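Subject: Re: [smallboxes] Handles on shallow drawers
Date: April 27, 2024

> I've built the carcass and the drawer for a desktop cabinet and now
> I'm stuck on the pull. The front is too shallow for a knob to look
> right. Has anyone used a bar handle on something this low? Where do
> the ends go, and does it drag on the drawer when it opens?
> Also, wax on the runners or leave them bare?

I went through the same thing last September with the little cabinet I made from the Carrasco plans. I tried a knob first and took it off again. It made the front look like a toy.

What I ended up with is a thin black metal bar bent into a long, low loop. It takes up much of the width of the front and stands just a bit higher than the top edge of the wood. The legs go in near the left and right of the panel, with small notches cut in the top edge where they enter. I cut mine with a fine saw and cleaned them up with a narrow file — go slowly, because the short grain there likes to chip.
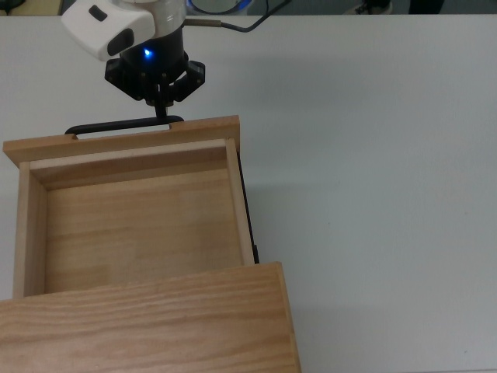 Drawer pulled out, bar handle held at the middle.

Yours shouldn't drag if the legs are square to the front. Mine did at first because one leg had a slight twist, and I had to pull it, straighten it in the vise and set it again. Dry fit everything before you reach for the epoxy.

The bar came from Plollik. They sell it in packs of 13, so I have plenty left over and can mail you a couple if you tell me the width of your front. Prollum has something similar but the metal is thicker and I think it would be too heavy for a drawer this shallow.

On the runners, I sanded to 200 and put on one thin coat of paste wax. I left the inside of the box bare. I kept the outside pale too, with a clear finish only, and the straight grain shows up well next to the black.

One more thing on the plans. The Bredidbridge copy that gets passed around has the wrong depth for the drawer bottom groove. Check it against your own stock before you cut.

--
smallboxes mailing list
To unsubscribe, send a blank message with "unsubscribe" in the subject line.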